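**Ticket 5162 — Low hot water pressure at kitchen faucet, unit 14**
Building: Zuccaro
Opened by: Loredana Testa (tenant)
Assigned to: Nevzat Saraç
Status: Closed
Opened: June 15, 2019

**Original report**

Hot water in the kitchen is down to a thin stream. Cold is normal. The bathroom sink and the shower are fine on both sides. It got worse over a couple of weeks and then suddenly a lot worse after the water was shut off for the work in the basement. Please don't come before 2 p.m., I work nights.

**Log**

*Nevzat Saraç, first visit*

Confirmed. Cold full open is good, hot full open is weak. With the handle in the middle the flow is mostly cold. Hot at the bathroom sink is strong, so the riser and the water heater are not the problem. Whatever it is sits between the kitchen branch and the faucet.

Unscrewed the aerator and looked at it. A little grit, nothing serious. Rinsed it and ran the faucet without it. No change on hot. I didn't expect one, because a clogged aerator would slow the cold side too.
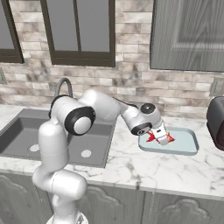 Next I checked the shutoff valves under the sink. Both are the old multi-turn type. Cold turns freely. Hot was open as far as it would go but felt mushy at the end, with no firm stop. Closed the hot valve, took the supply line off at the valve end, held a bucket under it and opened the valve again. Weak flow straight out of the valve. That rules out the faucet cartridge and the supply line.

Put it back together and left it usable. Told the tenant it is most likely the valve and that I need the branch shut off to change it.

*I-seul Ko, office*

Basement shutoff was done by Mumgate for the new backflow preventer. I asked them whether they flushed the lines afterward. They say they flushed the main and not the branches. Units 5 and 16 are on the same riser, so I called both. Unit 16 has no complaint. Unit 5 said the hot water in the kitchen "spits a bit" but the pressure is okay. Opened a separate ticket for 5.

Nevzat, do we have valves in stock or do I order them?

*Nevzat Saraç*

We have quarter-turn ones on the shelf, the Arkau kind. I'll do hot and cold while the water is off. No point in leaving one old valve in there. Need two, plus two new supply lines.

*I-seul Ko, office*

Okay. Notice went to the three units. Water off on that riser from 2 p.m., back on by 5.

*Nevzat Saraç, second visit*

Riser off, drained down through the bathroom sink. Removed the hot valve. The washer had come off the stem and was lying across the seat — that was most of the blockage. Behind it there was scale and some rust flakes, probably knocked loose when the water was turned back on. The cold valve had a worn washer but was clear.
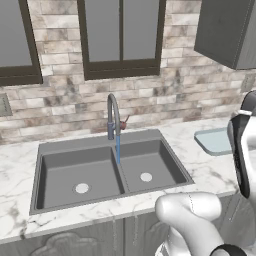
**Does the tenant need a new faucet as well?**
The faucet can stay. Once the flow at the valve is back to normal the cartridge has nothing to do with this ticket, and it shuts off without dripping.

Flushed both stubs into a bucket before fitting the new valves. The hot side ran brown for a short time and then clear. Fitted new valves and supply lines, turned the riser on slowly, aerator off. Ran hot and cold separately, then together. Good flow on both. Aerator back on.

Dried the joints and left paper towels under them while I did the paperwork. No drips. Showed the tenant how the new handles work: a quarter turn, and don't force them past the stop.

*Loredana Testa (tenant)*

Hot water is good now. Thank you. One of the paper towels is still under there and it's dry. Can I throw it away?

*I-seul Ko, office*

Yes, go ahead.

**Parts used**

- 2 quarter-turn shutoff valves, Arkau
- 2 braided supply lines
- Thread tape

**Follow-up**

- Unit 5: check aerator and hot valve under its own ticket.
- Ask Mumgate to flush branches as well as the main when they come back in July for the other riser.
- Reorder valves. The shelf is empty after this job.

Closed by I-seul Ko.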